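Secretária com alçado Oston, da Vodwood – avaliação

Comprei a Oston para substituir uma mesa de cozinha onde trabalhei demasiado tempo. Queria um tampo grande, prateleiras por cima e uma gaveta, tudo num só móvel. Custou 1.215 euros com entrega, um valor alto para derivados de madeira, e é com esse preço em mente que escrevo.

A montagem leva tempo. O tampo é pesado e são precisas 2 pessoas para o assentar na base. As instruções vêm só com desenhos e o passo do alçado está mal explicado: apertei tudo e tive de desapertar para alinhar as costas.

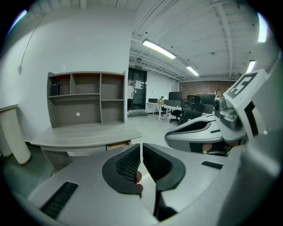

N.º 72

O alçado tem nichos abertos, três pequenos em cima e dois por baixo, com o da esquerda maior. Os de cima servem para objetos pequenos, pouco mais. No grande guardo pastas de arquivo deitadas, de pé não cabem. Preferia que pelo menos um dos nichos tivesse porta, por causa do pó.

O acabamento com veio de madeira em cinzento é discreto e combina bem com paredes brancas. Limpa-se com um pano húmido. A frente arredondada do tampo é o que mais me agrada: apoio os antebraços durante horas sem marcas na pele. Rouba algum espaço nas pontas, mas não faz falta.

A gaveta é o ponto fraco. É pequena para o tamanho do móvel e não traz divisórias. Cabem canetas, um bloco e um carregador. Corre sem ruído, mas não tem fecho suave e bate se for empurrada com força. A frente é branca e o interior castanho, uma diferença que só se nota com ela aberta.

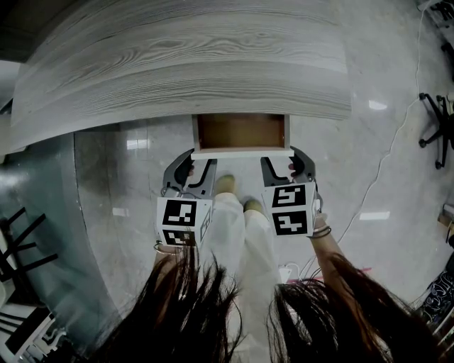

A gaveta aberta, por baixo do tampo curvo.

Antes de decidir vi também a Marulanda, mais barata mas sem alçado, e a Rilton, que tem gavetas melhores e um tampo direito de que não gostei.

A garantia é de 5 anos e cobre as ferragens. O apoio ao cliente respondeu numa segunda-feira de manhã a um pedido de parafusos em falta – chegaram nessa semana.

Recomendo a quem precisa de superfície e arruma pouca coisa em gavetas. Quem guarda muito papel vai ter de comprar um bloco à parte.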